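Fernex Introduces the Jara Table Board, a Removable Work Surface for Shared Tables

TRELPORT, April 30, 2026 — Fernex, a maker of furniture for offices, classrooms and repair rooms, today announced the Jara Table Board, a flat rectangular board that lies on top of an existing table and gives it a plain, matte work surface. Orders are open now through the company's Trelport showroom and its regional dealers. Deliveries to dealers begin in August.

The Jara board is meant for tables that do several jobs in one day. A table used for meetings in the morning may be used for sorting cords, labeling small parts or wrapping returns in the afternoon. The board goes down before the work starts and comes off when the work is done. It needs no clamps or screws and leaves no marks on the table under it.

"Our customers already had tables they liked," said Aldana Rivadeneira, product manager at Fernex. "They asked us for a surface they could put on top and take away again. We spent most of the project on the finish, since that is the part people look at all day."

A plain surface for small items

The board comes in one color, a light lavender-gray. Fernex tested several darker and patterned finishes and dropped them after users reported that screws, clips and cord ends were hard to find on them. The final finish has no printed grid, logo or grain on the working side. The Fernex name appears on the underside only, next to the care label.

The matte coating was chosen to cut down on glare from ceiling lights. It can be wiped with a damp cloth and mild soap. Solvents and scouring pads should not be used.

Before settling on the finish, the company put trial boards out at its Irnport site, where 159 people used them over the course of the project for everyday table work. Much of it had to do with cords and power strips: laying them out, checking them, coiling them and getting them ready for storage. Milagros Leiva, who ran the Irnport trials, said power strips made a good test item.

"A power strip takes up more room than you expect once the cord is out," Leiva said. "White cord on a pale board was the combination we worried about. People told us they could follow it without trouble, so we kept the color."

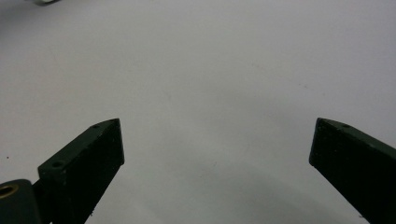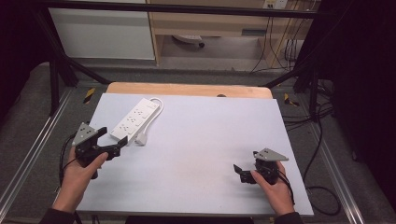 The Jara board in use at Irnport, with a white four-socket power strip on it in the second photo.

Fit and placement

The board is sold in a single size and is intended to rest fully on the table, with no part hanging over the front. It may be used on tables with square or rounded corners. On a larger table, part of the tabletop can remain uncovered behind the board. Fernex recommends wiping the table first, as grit caught between the two surfaces can scratch a varnished top.

The underside has a thin non-slip backing. On very smooth tabletops, such as glass, customers can ask their dealer for a set of add-on corner pads at no charge. The board is not a cutting surface and is not rated for hot tools or cookware.

When not in use, it can be stored upright against a wall or flat on a shelf. Boards should not be stacked with loose items between them.

"We have used ours since the first trial batch," said Soledad Quezada, who manages the supply room at a Trelport training center. "We lay out cords on it at the end of each course and check them one by one before they go back in the bins. Then the board goes behind the door — that is all the space it takes."

Availability and ordering

The Jara Table Board is listed under order number 3018. The price is $195 per board, with delivery within the Trelport area included. The first production run is 300 boards. A second run will be scheduled according to dealer orders.

Schools, libraries and repair workshops may ask for a loan board before buying. Loan requests are handled in the order received and should include the length and width of the table on which the board will be used. A board that has been on loan may be bought at a reduced price or returned to the dealer.

Replacement backing and care labels will be stocked by all dealers carrying the product. The coating is covered by a two-year warranty against peeling and discoloration under normal indoor use.

About Fernex

Fernex makes tables, boards and storage furniture for shared workplaces. The company has its main office and showroom in Trelport and a workshop and trial site in Irnport. Its products are sold through independent dealers.

Media contact
Santino Mansilla
Press Office, Fernex, Trelport

Dealer and loan inquiries
Amancay Cabral
Customer Desk, Fernex, Trelport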